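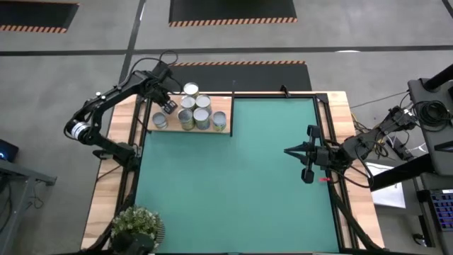 How many pitches should a 12-year-old throw before a day off?

My son threw 62 in a game on November 29, 2020 and wants to pitch again tomorrow. His league has no posted limit.

Nundov
I coach this age. After 62 I'd sit him three days – playing catch is fine.
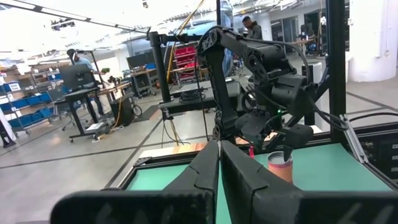 Grolau
Three days is too short for me. Count warmup throws and bullpen work too. We stop all pitching in December.

Tran
depends on the kid, mine never had trouble

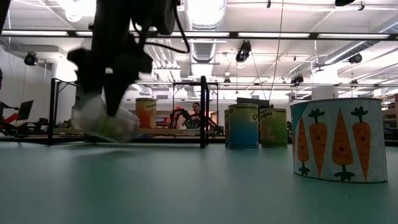

Can, tabletop and container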